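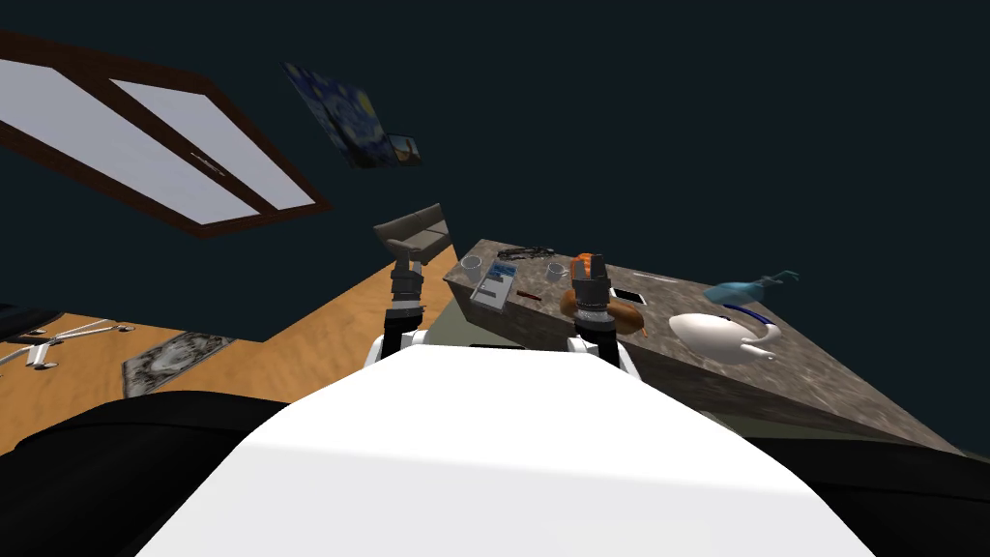 Brollby Housing Association is changing the way repairs are reported. The new arrangements begin in January and apply to all tenants, including those in shared and sheltered homes.

Non-urgent repairs should be reported by telephone or through the tenant account. We aim to complete them within 30 working days. Paper forms left at the Carnegie Street office will be accepted until the end of March.

Loss of heating, loss of water and unsafe wiring remain emergencies. The emergency line is open day and night, and a contractor will attend within 4 hours of the call.

Appointments will be offered in two slots, morning and afternoon. The afternoon slot ends at 6 pm. Tenants who need a different time – for example, because of shift work – may ask for one when booking. 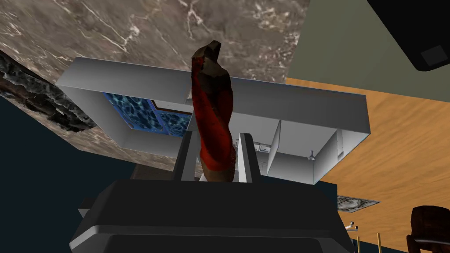

Eilidh Buchanan: Will repairs already reported on the old form have to be reported again? Mine was sent in before the change was announced.

No. Repairs already logged keep their reference number and their place in the queue. Tenants without a reference number should telephone the office.

Drop-in sessions on the new system will be held at Dendel Hall. Large-print copies of the repairs policy – 13 pages in the standard version – are available on request.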